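Report on the Visit to the Trandeo Household Goods Center

Submitted to the Home Management Program by Sibel Bayram, Program Coordinator
September 4, 2020

Purpose of the visit

The Home Management Program teaches adults who are setting up a household for the first time or returning to one after a long absence. The unit on tableware and small kitchen goods was last revised several years ago, and participants have asked for more guidance on what to buy first, how to store it, and how to arrange a small table that serves for cooking, eating, and children's activities during the same day. The visit to Trandeo was arranged in June to gather material for the new version of the unit.

A party of 10 attended, made up of teaching staff and current participants. The center opened one hour before its usual time so that the group could move through the rooms without other visitors present.

Arrival and reception

The group was received at the side entrance on Kerkus Street and shown to a cloakroom, where bags and coats were left. Distancing rules were in force, and the party was divided into two groups, each with its own guide. Hand sanitizer was provided at every doorway. The center's staff had prepared a printed floor plan, which was useful, although the numbering of the rooms on the plan did not match the signs on the doors. Trandeo has been informed of this and will correct the plan.

A short talk was given before the tour. The center keeps a reference collection of 608 household articles, of which 329 were on open shelves on the day of the visit. The remainder is held in a storeroom and can be requested in advance. The collection is intended for handling. Visitors are encouraged to pick up a cup or a board, to judge its weight, and to see how it fits with other things they already own.

The storage rooms

The tour began with the two rooms given over to cupboards and shelving. The first shows a full-height kitchen cupboard divided by frequency of use, with everyday dishes at chest height and seasonal items above. Several participants remarked that the shelves had been set too far apart for low stacks of plates, leaving empty air over each one. The guide agreed and showed how a wire riser can be added to make use of the height.

The second room deals with drawers. Cutting boards are stored on edge in a deep drawer between upright dividers. Staff took note of this arrangement, as our own teaching kitchen keeps its boards flat in a pile, and the board at the bottom is seldom used. Thin sheet-type boards are given a separate slot because they slide under the thicker ones and are difficult to find again.

Lids were discussed at some length. The Senel range of food containers, which the center uses for teaching, has one lid size across several depths. The group considered this a practical feature for a first household, although the containers themselves are costly when bought singly.

The tabletop room

The third room was of most interest to the program. It is concerned with the small shared table and the variety of things that come to rest on it in the course of a day. A participant who lives in a studio apartment observed that her table is never only a dining table, and that advice written for a separate dining room is of little help to her.

The center approaches the subject by mixing articles from different parts of the home. Kitchen pieces are seen beside a child's book, and a tray is considered together with the mat and plate that compete with it for room. The working surface is white with gray veining, in a marble pattern, and strong colors show up clearly against it.

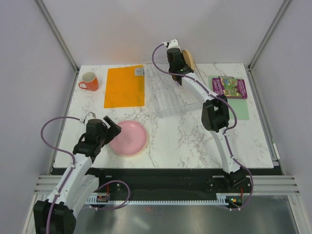

Discussion in this room turned first to color. The guide recommended that a new household choose one or two colors for its daily pieces and accept that the rest will arrive by gift or by chance. An orange mug and an orange cutting board make an obvious pair even though they have different uses. A pink plate does not match them, but it does not cause difficulty either. The participants were relieved to hear that a full matching set is unnecessary.

The mug drew attention for its white interior. A light inside surface makes tea stains easy to notice, and opinions differed on whether this should be counted as an advantage. The program will record both views in the teaching notes.

On the cutting board, the group's questions were chiefly about care. A thin sheet board takes little space and is easily carried to the pan, but smudges remain visible on it and it should be washed on both sides. Small labels left near the edge of a new board should be removed before the board is used for food. Participants were advised to soak a stubborn label in warm water and to avoid scraping it with a knife.

Clear trays were considered next. The guide explained that a transparent tray makes a crowded table look less full, as the surface continues to show through the base. Raised edges keep small items together when the tray is carried. The disadvantage is that a clear tray is easily overlooked, and one of our staff reported having set a hot pot down on hers. The recommendation was to give such a tray a fixed place and to set it straight with the edge of the table when it is put back.

The mint-green mat gave rise to the longest exchange. Some in the group regarded a mat as something for meals only. The center's view is that a mat may mark off an area for any purpose, including reading, and that a children's book with its own mat is less likely to end up beside food. Parents in the group thought this worth trying. A purple cover on pale green is also easy for a young child to find and return.

The round wooden disc prompted different suggestions from the two groups. The first would keep a piece of that kind on the table as a rest for a cup, and the second preferred to see it put away with the boards. It was agreed that articles with no settled use should be reviewed after one month and passed on if they have not been needed.

The cleaning and drying room

The final room contains a double sink, drying racks, and a bench for practice. The guide demonstrated the order of washing recommended by the center, starting with glasses and mugs and ending with boards and pans. Shallow plates with a raised rim should be stood upright in the rack and tilted slightly so that water does not collect along the rim.

Participants tried two kinds of dish cloth and a drying mat from Mokgethi. The cloths were well received. The drying mat was considered too large for the counters found in most rental kitchens, and the guide noted that a smaller size has been requested by other groups.

The ventilation in this room was poor with both groups present at the changeover. Future parties should allow ten minutes between groups.

Observations of the participants

Written comments were collected before departure. The tabletop room and the drawer display were named most often as useful. Two comments asked for price information beside each article, which the center does not currently provide. One participant wrote that she had expected to be told to buy more and had been glad to be shown how to place what she has. Another asked that the unit include children's things from the start, as they are present in many homes and absent from most kitchen guides.

There was some dissatisfaction with the seating. The four rooms have no chairs, and the tour lasted close to two hours with the talk included. The center has agreed to place folding chairs in the corridor for later groups.

Recommendations

The program should replace the present lesson on table setting with a lesson on the shared table, covering cooking, meals, and reading on one surface. Ordinary articles of mixed color and origin should be used in class in place of the matching set now kept in the cabinet.

The teaching kitchen should store its cutting boards upright and give the thin boards a separate slot. Dividers can be bought from the existing supplies budget.

A handout on the care of boards, trays, and mats should be prepared before the next intake. The draft will be sent to the center for comment.

A second visit should be requested for participants who were unable to attend. Trandeo has indicated that morning hours are available and that articles from the storeroom can be brought out if a list is received one week ahead. The coordinator will circulate a request form to teaching staff, and completed forms should be returned to the program office.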